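3.2 Collecting the laundry episodes

We gathered all of our folding and pick-up examples in a rented apartment in Mutudville, and I'll admit I fought for that choice. Our first set, Lukwood, was recorded on a lab bench with the same towels over and over, and the policy we trained on it fell apart the moment it met a couch. Cushions are soft, they slope at the front, and clothes slide into the gaps. So for Uvgate we moved to real furniture and let the sun do whatever it wanted!

Each episode starts with a reset. The person resetting drops the clothes on the seat, and the rule is simple - no smoothing, no arranging. The operator then drives both arms and picks the pieces up one at a time (Figure 2). We kept the wrist views at full rate, and they ended up mattering a lot more than the overhead view, mostly for finding an edge worth grabbing.

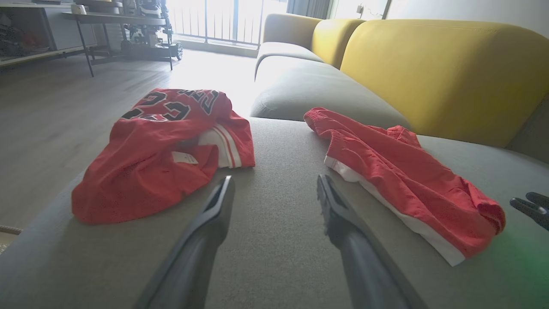
Figure 2. Wrist view over the sofa seat, with a red jersey on the left and red shorts on the right.

Sets in matching colors gave us the most trouble. When two pieces share a fabric and touch each other, the model likes to treat them as one big thing and pinch right across the seam between them. We recorded 135 episodes with matching sets, spread over 9 layouts, and asked operators to go for trim, a hem or a waistband whenever they could reach one. I was worried this would make the demos too tidy, so we left in the slips and the second tries as long as the operator recovered without help.

Light was the other headache. By 4 in the afternoon the far end of the room was blown out in most wrist clips. We tried closing the curtain, didn't like how flat everything got, and opened it again. The Mahasneh labeling tool let us tag those clips by hand, and Section 5 compares training with and without them.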